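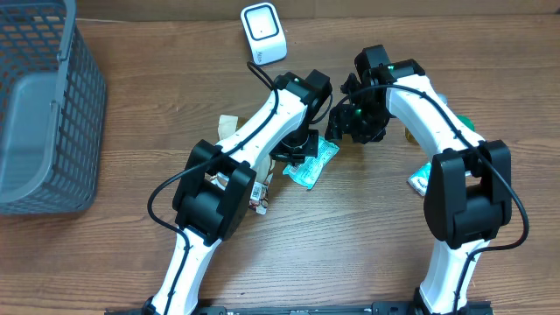 Everaldo Sampaio wrote:

> I don't see why the snacks need sorting at all. Put one basket on
> the table, tip everything in, and let people dig. We did it that way
> in September and the basket was empty before the second break.
> Also, who keeps buying the seaweed ones?

Hi all,

Everaldo, the seaweed ones are me, and I'm not sorry! They go slower than the cookies, I'll give you that, but there are people on this list who would riot (well, grumble) if they stopped.

On the basket: I'm fine with a basket. I love a basket. My trouble with tipping it all in together is that the little packets sink and the big crackly ones sit on top, and then somebody with a nut allergy has to fish everything out to read the backs. Last time I spent most of the break doing that with Flesow wafers, which have the tiniest print I have ever seen on food. So can we at least spread them on the table first, pull out anything with nuts, and put those in a separate bag? It took me six minutes at home with the radio on.

I got the refill from Honorato, 37 packets for the whole lot, and there's still a 30 dollar credit there that we should use up before they change the account over. I'd like more of the Plulico crackers if nobody objects. They don't crumble all over the wood, and I'm the one who ends up running a damp cloth along the grain to get the bits out.

Oh, and baskets. The plastic ones with the open sides are great for seeing what's left but hopeless for anything skinny. The sesame sticks poke through the holes and snap, so I've been lining mine with a dish towel (the blue checked one, if anybody is missing it). If you have a solid one sitting in a closet, bring it along and I'll swap you.

One more thing and then I'll stop. Wrappers! Please don't put the empties back in with the full ones. I reached in for a caramel three times last month and came up with paper every time.

I can do the next refill too, just tell me by noon if you want something special.

> Also, can we get the salty ones back?

Yes! Two bags, already in my trunk.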